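Stalora shared kitchen, notes from the September catch-up

Started 5:40, late, key wouldn't turn again. Quick notes, tidy up later if anyone needs it.

Last minutes: fine. One fix, the shelf paper was Votska not Riis. Changed.

Fruit table
Long chat on this one. Fruit keeps ending up all over the white table and mixed in with the bottles. Peaches get bruised, then nobody wants them. Agreed the baskets stay at the back against the wall, side by side, dark brown one on the left, lighter one on the right. Lighter one is the shallow one so fruit goes in there, single layer if possible. Dark one is deeper, for bread rolls when they come in, otherwise leave it empty. Please no mail in it.

Question about mangoes, do they go in with the rest when still green. Two views. Left it: green ones stay out on the table till they soften, whoever is on the rota checks them.

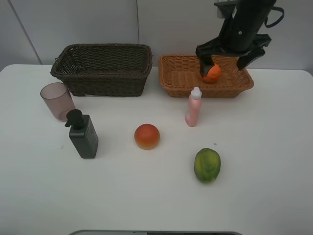
Cups. Same rule as before, if you drink from it you rinse it and it goes back on the rack, not the fruit table. Somebody asked for a hook rail. Tirkico has one, price not known, will ask.

Pump bottles and squeeze bottles to move to the sink end. Anything where the label is too worn to read gets a new one, masking tape and marker is fine. Marker is missing. Buy marker.

Money
143 in the tin. Fruit came to 70 last month, a bit up on the summer. Riis bill for the shelf brackets still not in, so dont count on what's left. No new baskets this year, the ones we have are ok.

Napkins
Votska only sells the pack of 300 now. Too many for the cupboard but cheaper. Agreed to get 2 packs and put one under the stairs.

Fridge
Ran out of time mostly. Door seal is loose at the bottom. Smell is back. Full clear-out before the end of the month, anything without a date on it goes. Notice to go on the door first so people can't complain.

AOB
- Window over the sink sticks, push dont pull
- Dish towels: take home, wash, bring BACK
- Request for a second bin for peel, yes, small one with a lid

To do
Hook rail price from Tirkico
Marker and tape
Chase Riis
Fridge notice
Napkins
Move bottles to the sink end, wipe table underneth

Finished 6:25. Next one same time in October, bring rota swaps in writing please.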